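Stendovel Greifplanung für textile Objekte
Softwaremodul für zweiarmige Robotersysteme
Artikelnummer 3471

Das Modul Stendovel erzeugt koordinierte Bewegungen beider Arme für formveränderliche Objekte wie Kissen, Decken und Polsterauflagen. Grundlage ist ein von Jouko Kokkonen bei Rissanen entwickeltes Verfahren, das die Griffpunkte nicht fest vorgibt, sondern während der Bewegung mit einer Rate von 30 Hz neu schätzt. Ein geometrisches Modell des Objekts ist nicht erforderlich.

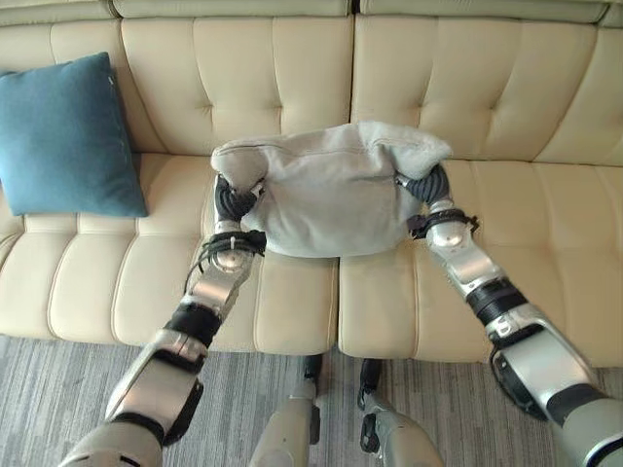
Beidhändiges Halten eines Plüschkissens über den Sitzpolstern eines Sofas.

Die Auswertung umfasste 100 Durchläufe je Objektklasse bei insgesamt 6 Klassen. Gegenüber der Variante mit starren Griffpunkten verringerte sich die Zahl der Nachgriffe insbesondere bei weichen, stark durchhängenden Objekten. Bei glatten Bezugsstoffen fiel der Unterschied gering aus.

Lieferumfang: Laufzeitbibliothek, Kalibrierwerkzeug, Auswertungsprotokolle
Voraussetzungen: zwei Arme mit mehrfingrigen Händen, Kopfkamera, Steuerrechner Warano
Lizenz: Einzelplatz oder Institut

Die Auslieferung erfolgt ab Juni über Senley. Forschungseinrichtungen erhalten auf schriftliche Anfrage eine Testlizenz.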